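合租群里那台洗碗机到底该不该修（已经吵到第二页）

楼主：半碗凉粉
发表于 晚上 9:40

先交代背景，省得后面有人问。我们这套房子住五个人，厨房里有台 Haslinger 的洗碗机，房东留下来的，年纪可能比住得最小的那位室友还大。上个月它开始只进水不排水，洗完以后碗泡在一池灰汤里，捞碗的时候很有赶海的感觉。

找人来看，说排水泵要换，报价 114 欧。五个人分摊，每个人也就是两三顿外卖的钱。我以为这件事五分钟就能在群里定下来。

结果群里吵了整整两个星期。

一号室友说他从来不用洗碗机，凭什么出钱。二号室友说你不用洗碗机是因为你连碗都不用，你用的是我的锅。三号室友发了一个“收到”，之后再没出现过。四号室友，也就是 Kagiso Jacobs（他说可以写名字，他要在互联网上留下立场），认为应该房东出钱，并且起草了一封措辞庄严的邮件，读起来像两国断交。房东回了一个大拇指。

到现在我也不知道那个大拇指是什么意思。

所以想问各位合租的前辈：公共电器坏了，钱到底怎么分？按人头，按使用次数，还是按谁嗓门大？

——

2楼：卷心菜税务局

按人头。别的都是自找麻烦。

你一旦开始算使用次数，接下来就要算谁洗澡时间长，谁冬天开暖气，谁半夜三点开冰箱站在那里思考人生。我以前在 Lillham 那边住过一套四人合租，有位室友做了个表格，把每个人烧水的次数都记下来。月底结算，我欠他 2 欧。我给了，然后就搬走了。

——

3楼：阿毛不毛

不同意楼上。按人头听起来省事，可是对真的不用的人不公平。我从小就手洗碗，在家手洗，出来租房还是手洗，洗碗机对我来说就是一个带门的柜子。让我给别人的柜子换泵，我心里过不去。

再说，合租合同里写了没有？合同里写“附带洗碗机”，那就是房东的事，跟你们五个人一毛钱关系都没有。楼主先去翻合同。

——

4楼：半碗凉粉（楼主）

回 3 楼，翻了。合同里写的是“厨房，含设备”。至于“设备”是什么，没有附件，没有清单。Kagiso 认为包括洗碗机、烤箱、冰箱，以及那个一碰就掉的抽屉。房东大概认为包括水龙头。

——

5楼：北窗下种葱

我来说两句不中听的。

你们吵的根本不是 114 欧。两个星期，五个成年人，为这点钱来回发消息，发消息花的时间拿去打零工都够买半台新的了。吵的是谁占了谁的便宜，而且这笔账从搬进来第一天就在记，洗碗机只是刚好在这个时候坏了。

我们那套房子当年坏的是吸尘器。Musta 的，二手，吸力跟叹气差不多。它坏之前大家相安无事，它坏之后我才知道，原来有人一直觉得走廊是我弄脏的，理由是我头发最长。后来吸尘器修好了，那位室友还是不跟我说话，在厨房碰见了就对着冰箱点头。

所以我的建议是，先把“出不出钱”放一边，五个人坐下来吃顿饭，把账上别的东西也说一说。饭钱按人头。

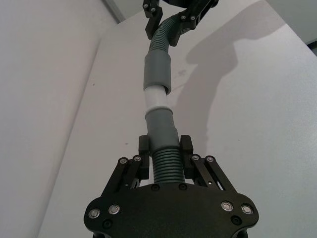
吃饭的时候有几件事可以一起定掉：以后公共的东西坏了谁去联系，多少钱以内不用问全体，超过了怎么投票，有人搬走了他出的那份还退不退。这些都要写下来，贴在冰箱上。口头说的第二天就会出现五个版本，其中至少一个版本里你答应过全额付款。

还有，别在群里谈钱。群里谈钱，每个人都会觉得别人的句号很凶。

——

6楼：卷心菜税务局

“对着冰箱点头”，我认识这个人。可能全世界的合租房里都分配了一个。

不过吃饭这招我保留意见。我们试过，吃到一半为了谁点的菜贵又吵起来了，最后那顿饭的账比原来的账还难算。

——

7楼：北窗下种葱

所以我说按人头。

——

8楼：拖鞋左脚

弱弱问一句，排水不通为什么上来就换泵？滤网拆下来洗过没有？我家那台也是一池水，我差点叫人，结果是滤网里卡了一块橘子皮，还有一张不知道从哪个罐子上掉下来的标签。

另外看看后面的排水管有没有折住。有人推过洗碗机，或者往水槽柜里塞过东西，管子一弯就排不出去了。先断电，关进水阀，地上垫毛巾，再动手。毛巾多垫几条，你以为的水量和实际的水量不是一回事。

——

9楼：半碗凉粉（楼主）

滤网……我去问问。

——

10楼：半碗凉粉（楼主）

问完了。五个人住了两年，没有一个人知道这台机器有滤网。二号室友问滤网是不是要另外买的。

——

11楼：阿毛不毛

我现在更坚定了，这钱我不出。（我知道我不住那里，我是替一号室友说的。）

——

12楼：老茶缸

按在座各位的年纪，我大概算长辈，说点实际的。

第一，报价要拆开看。114 欧里面上门费多少，零件多少，人工多少？要是上门费已经付过，再请别家来就得再付一遍，这个要算进去。

第二，给房东写信不要写成断交书。写三句话就行：什么东西坏了，什么时候坏的，修要多少钱，附报价单，请他在某日之前答复。大拇指不算答复，你再问他一遍：“请确认由您承担费用。”他要是再发个大拇指，截图存好，那就算了。

第三，我对“不用就不出”这种说法有看法。楼道的灯我白天也不用。合租图的就是房租便宜，便宜的那部分里头，已经含了替别人的橘子皮出钱。

——

13楼：阿毛不毛

楼道的灯是安全问题，洗碗机是享受问题，不能放在一起比。

——

14楼：老茶缸

你跟五个人共用一个水槽试试，看洗碗机是不是安全问题。

——

15楼：Jacobus Zwane

注册了个号来回复。我就是那个发“收到”的三号室友。

说明一下，我那两个星期在上夜班，白天睡觉，醒来群里有 47 条未读，从洗碗机一路吵到谁拿了谁的酸奶。我觉得“收到”已经是很体面的回应了。

酸奶不是我拿的。钱我愿意出，从一开始就愿意，但是没有人问我，大家只是在我的“收到”后面继续吵。

——

16楼：半碗凉粉（楼主）

Jacobus？你怎么找到这个帖子的？

——

17楼：Jacobus Zwane

你发帖的时候坐在厨房，我在你后面热饭。

——

18楼：卷心菜税务局

本论坛今年最佳。

——

19楼：拖鞋左脚

所以滤网呢？？有没有人拆滤网？？

——

20楼：半碗凉粉（楼主）
发表于 晚上 11:15

拆了。Kagiso 打手电，Jacobus 拿毛巾，我动手，一号室友在门口表示他只是路过。

滤网里的东西我就不细说了，有人可能在吃夜宵。可以透露的是，里面有二号室友去年四月丢的一只耳钉，她当时怀疑过我们所有人，还因为这个跟四号冷战过一阵子。耳钉已经冲干净还给她了，道歉目前还没收到。

装回去以后跑了个短程序，水排掉了一大半，还剩一层底。比赶海强，算是退潮了。泵可能还是有点问题，也可能是管子那边的事，明天再看。

——

21楼：北窗下种葱

水还剩一点没关系。你们五个人今天晚上有三个半站在同一个厨房里干同一件事，这比排水难多了。

一号算半个。

——

22楼：阿毛不毛

那既然没换泵，是不是就不用分钱了？

——

23楼：老茶缸

上门看的那一趟总要付吧。

——

24楼：半碗凉粉（楼主）

要付。刚才在厨房提了一下，一号室友说他不用洗碗机，凭什么出钱。

——

25楼：卷心菜税务局

搬走吧。我听说 Prerkis 那边还有单间，自带水槽，没有洗碗机，没有室友，也没有人对着冰箱点头。

——

26楼：拖鞋左脚

管子！先看管子！

合租互助论坛 | 联系管理员 | 版权归发帖人所有，转载请先问一声 | 返回顶部

本站使用 Cookie 记住您的登录状态。继续浏览即表示您同意。［接受］［设置］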